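The Round Table, Again

Fri 19 April

I clear the round table most evenings, and most evenings it takes longer than it should. We bought it when we moved to Collier, along with the chairs, and it was meant for eating. It gets used for eating maybe half the time.

The tablecloth went on in December and never came off except to be washed. It's plaid on a cream background, with red and navy in it, and it doesn't show tea. I have a plain white one in the cupboard that shows everything. I might bring it out in summer.

My rule used to be that whatever is on the table at six goes back where it came from. That didn't last. Half of it has no place it came from. A gift box arrives, the contents get eaten, and then the box is too nice to throw out, so it stays on the table for a month. I've kept several this way. The gold ones with a window in the lid are the worst for it, as they are a good size for ribbon and I always think I'm about to buy more ribbon.

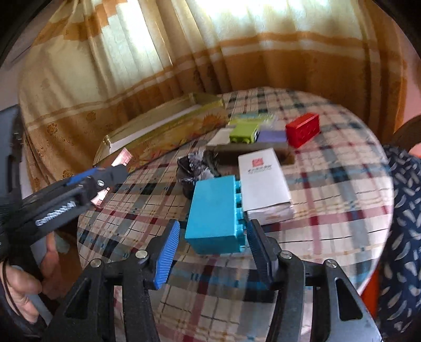 The table before dinner, blocks still out.

The blocks are the big studded kind. My brother-in-law Nattawut Wongsuwan passed them on in a cloth sack with 72 written on the tag, and I have never checked whether that's right. They are supposed to live in the sack under the window seat. What happens is that a handful of them end up on the long gray tray, and the tray ends up on the table, and I move the whole thing to the sideboard when the rice is done.

I've stopped minding the tray. Before we had it I picked up blocks one at a time, and they got under the chairs and behind the curtain. With the tray I can lift most of the mess in one go. It came from a closing sale at Rendholm and cost 43, which I thought was a lot for a tray. I'd pay it again.

Small packets are still a problem. They slide in beside the boxes and I find them weeks later. I put a jar out for them last month – it filled up with pens.

The curtains are next on my list. They need to come down and be washed, all that floral print, and the last time I did it I put one back up inside out and left it like that until the weekend. I need to borrow the tall ladder from next door first.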